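Wuvar adds tiered countertop snack rack to Stekness service line

July 2018 – Wuvar has added a clear tiered display rack to Stekness, its line of countertop fittings for break rooms, reception desks and small hotel pantries. The rack is supplied alone or as part of a counter set with a serving tray and a wicker basket. Orders are open to trade customers through Rimard, the distributor for the line.

The rack has three long stepped rows crossed by thin dividers. Each row sits higher than the one in front, so wrapped bars in the back row stay visible over the items ahead of them. The material is transparent on all faces, and a section that needs restocking can be identified from the far side of the counter without lifting anything out.

Bars are laid flat, end to end, with the printed side up. Wuvar recommends one product per section. Mixed sections are possible but slow down restocking and make stock checks less reliable.

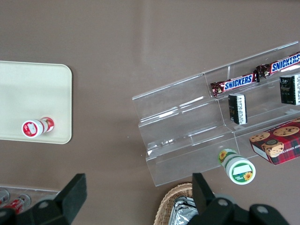 The tray in the set is intended for items that do not sit well on a step, such as small tubs and cylindrical containers. It has rounded corners and a thin raised rim. The basket takes loose items or returned packaging, depending on the site. None of the parts are fixed to each other, and the layout can be changed to suit the depth of the counter.

Stekness parts were tested in May at Batista, a serviced office building with 112 workstations and two shared pantries. One pantry used the full set and the other used the rack alone. Staff restocked both once a day. Two changes were made to the rack after the trial: the dividers were made thinner, and the edges were polished to make wiping easier.

Cleaning is by soft cloth, warm water and mild detergent. Abrasive pads and solvent cleaners will mark the surface and are not covered by the warranty. The rack should be emptied before it is moved – lifting it by a divider can loosen the joint.

The first production run is 1,000 racks. Of these, 100 are reserved for existing Stekness customers who want to replace earlier single-level holders. Replacement trays and baskets can be ordered separately.

Trade price lists, dimension sheets and care instructions are available from Rimard on request.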